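Search this site Search
Shares 7 Comments 30

Unit 4 notes: How rivers bend, and why they keep bending
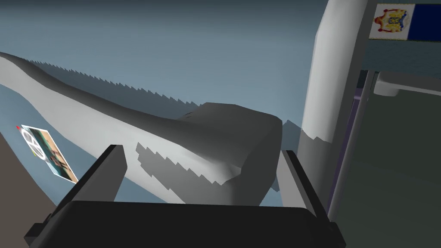 Oratile Mthembu asked after the last lecture whether a perfectly straight river could stay straight if you left it alone, and the short answer is hardly ever! Give it a small nudge (a fallen tree, a patch of harder clay) and the water starts to swing.

Once it swings, the fun begins. Water on the outside of a bend moves faster and eats into the bank. On the inside it slows down and drops its sand, building what we call a point bar. So the bend grows, and the river's path gets longer while the valley stays the same length.

Sinuosity
Divide the length of the channel by the straight-line length of the valley. Anything over 1.5 we call meandering. The lower Trekeck is a beauty — walk it at low water and you'll find the old point bars stacked up like ripples, each with its own line of willows.

Cutoffs
When two bends creep close enough, a flood can break through the neck. The old loop silts up at both ends and becomes an oxbow lake, or billabong. The one at Zumbridge was cored last February, and the mud at its base came out at 4000 years old. I still find that thrilling.

For the tutorial
Read the Tapia chapter on bank erosion. Bring a ruler, string and your map of the Linberg reach, and measure the sinuosity above and below the weir.

We use cookies to improve your visit. Accept Manage settings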